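Cantero House Study Collection
Gallery: Small Seasonal Decorations and Their Storage

The Cantero House Study Collection holds household objects of modest size and everyday use. Among them is a group of seasonal decorations transferred in May from the Jostari reading room, where they had been set out each winter on the periodicals counter. The group includes miniature trees, light strings, hanging ornaments and a quantity of loose trimmings. It was received in 8 cartons and entered in the register under 154 separate lines.

This gallery page concerns the tabletop pieces only. Wreaths, window hangings and the large tree stand are covered on a separate page prepared by Maite Requena. Readers who wish to consult the full register may apply in writing to the collections office.

Cords, threads and hangers

Most ornaments in the group were hung from a loop of thread or cord, and many of these loops have been replaced over the years with whatever was at hand. Loose lengths are kept with the ornaments until the piece they belong to has been identified. No cord is to be discarded on the grounds that it is frayed or knotted.
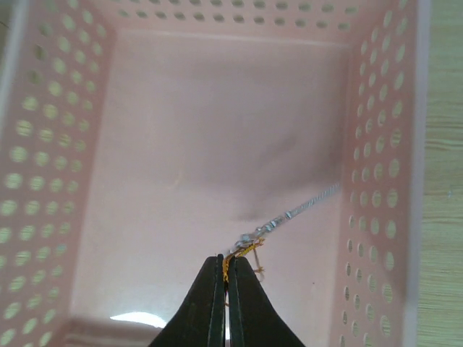

Orange-gold cord and a silvery twisted strand, in a pink basket with perforated sides.

Tangled cord is worked apart by hand on a flat surface, beginning at the free end. Knots that resist gentle handling are left in place and recorded as found. Consuelo Requena, who compiled the register, has noted that several of the older knots were tied on purpose to shorten a hanger, and these should be kept even where the ornament would hang better without them.

Metallic strands are stored apart from colored thread once they have been listed. Each length is laid in a loose coil on unprinted paper. Adhesive tape is not used on any part of the collection, and rubber bands found in the original cartons have been removed.

Trees and light strings

The miniature trees were purchased from Viltent between two refurbishments of the reading room. They differ slightly in height and in the spread of the branches. Before decoration, each tree is opened from the lowest branches upward, and the tips are turned outward so that ornaments can hang clear of the stem.

Lights are placed before ornaments. The string is laid out at full length and inspected for damage to the insulation, then taken around the tree from the base. Any string with a cracked holder or exposed wire is withdrawn and marked for display without power.

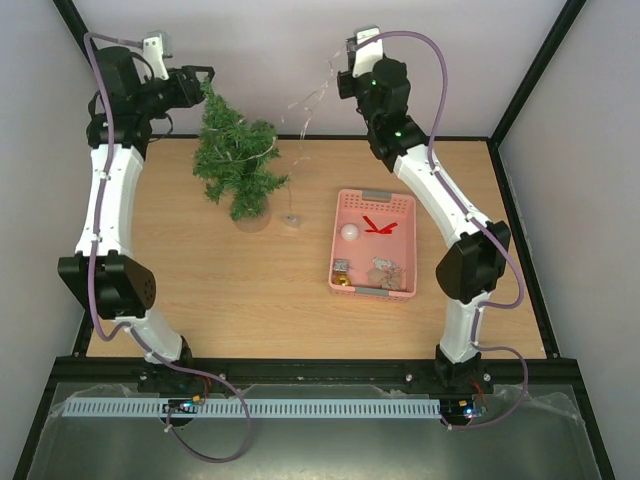

Ornaments follow once the string has been settled. Heavier pieces are placed low and close to the stem, and lighter pieces toward the ends of the branches. The arrangement used in the reading room was never written down, and Baltasar Lozano has reconstructed it from the recollections of former staff. His account differs in places from the entries in the Proltance inventory, chiefly on the matter of whether stars were hung singly or in pairs. Both versions have been retained in the file.

Taking down is carried out on 5th January. Ornaments come off first and are returned to their baskets and trays, after which the lights are unwound from the top. The trees are brushed lightly and closed before being wrapped.

Access and loans

Items from the group may be examined by appointment in the ground floor study room. Requests should state the register line wherever possible. No more than 50 pieces can be brought out for a single visit, and visitors are asked to allow 2 working days for retrieval.

Short loans to schools and public libraries are considered individually. Borrowers receive a packing list with each carton and are required to complete it again on return. Loose cords and threads are not lent. Inquiries about loans should be addressed to Mebrat Nigatu, and inquiries about reproductions to Keegan Brunton, both at the Cantero House collections office.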